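Progress report to the Mokoena Fund, November 23, 2023
Stenatville Library book delivery for homebound readers

The service now reaches 703 readers in Stenatville and the farms to the north. Requests for large print went up again this quarter – mostly crime and family sagas – and we moved money from the audiobook line to cover it. Late returns are down now that drivers collect on the same visit.

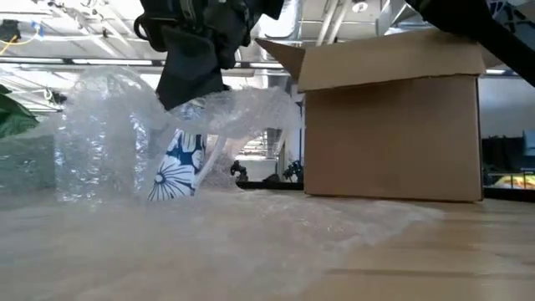 Outreach and Delivery Department

Packing costs came in under budget. We buy bubble wrap and cardboard boxes from Tendico, and the price is fixed until January. Three parcels were damaged, all on the Flikine route, and the books have been replaced.

Two driver posts are still open. Zanele Coetzee is covering the Friday run until they are filled, and some 19 readers on that run have had to go to visits every other week. We have told them by phone.

The second payment has been received. Receipts for fuel and van insurance are attached, and the reader survey will follow with the next report.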